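Notebook, Saturday, open day
3 comments | 12 shares

Doors at 12. Setup was meant to be done the night before and mostly was. The big monitor from the Satbridge room had no stand, so Svitlana bolted it to the side of the tool cabinet. It held all day. Leave it there until we find the real stand.

Plan was two stations. Station one, the real arm at the bench, sorting Skirkel brackets into trays. Station two, the simulator on the big monitor, with the view switched to the wrist camera so people could compare what we see with what the arm gets. Ustyna ran station one and I ran station two. Svitlana took people between them and answered whatever came up.

Station one first. Ustyna kept the speed at the low setting and had everyone stand behind the tape. Five cycles per group, then questions. One jam in the second group, a bracket that went in sideways. She stopped the arm, cleared it by hand and restarted from the home position. People liked the jam more than the clean runs. A man from Lysenko asked how often that happens and she showed him the log.

Station two took longer to get going. The scene file loaded from the old branch, so the camera offset was wrong and I had to reload it before the first group came over. Note for next time: pull the branch before people are in the room.

I started each group with the wrist view up close to a plain surface and let them look at it for a bit before saying anything. Most of them expected something like a movie shot of a robot. What they got was gray-blue nearly everywhere, and a bit of the arm and gripper down in the lower right corner.

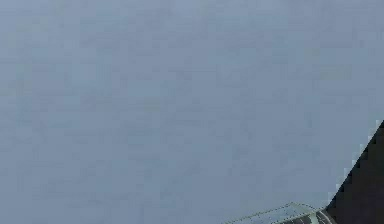 Then I asked them how far away the surface was. Guesses ran from a finger's width to across the room. That made the point about depth better than the slide I had prepared, and I dropped the slide after the first group. A woman who teaches middle school asked why we don't just put a pattern on everything. Told her we do that for calibration, and that a customer's wall doesn't come with one.

Other question that came up more than once: why the edge of the arm is jagged. I said it was the render and that we hadn't spent any time on making it pretty. One kid wanted to know if the real arm has steps on it too. Sent him back to station one to check.

The Vamelus people came late, after the last group. They wanted to see the simulator and the bench side by side, same move on both. We hadn't rehearsed that. Ustyna queued the approach move on the bench and I ran it in sim, started by a count of three out loud. The sim finished first. I think the bench controller was still on the low speed setting from the demo, but I didn't check before she powered down. Should repeat it on a normal day with both logs running.

To fix before the next one:

- Stand for the monitor.
- Scene file: delete the old branch copy from the demo machine.
- Key for switching between wrist view and outside view. I was doing it from the menu each time with my back to the group.
- Thinner edge on the bracket tray. Ustyna has a drawing.
- More tape. We ran out at the door end.
- Write down the speed setting at shutdown.

Svitlana has the sign-in sheet and will type it up. The bracket that jammed is in the bag on my desk. One lip looks bent to me, so I want to measure it against a good one before we blame the feeder.

Bench powered off and locked at 5. Demo machine left on, updates running.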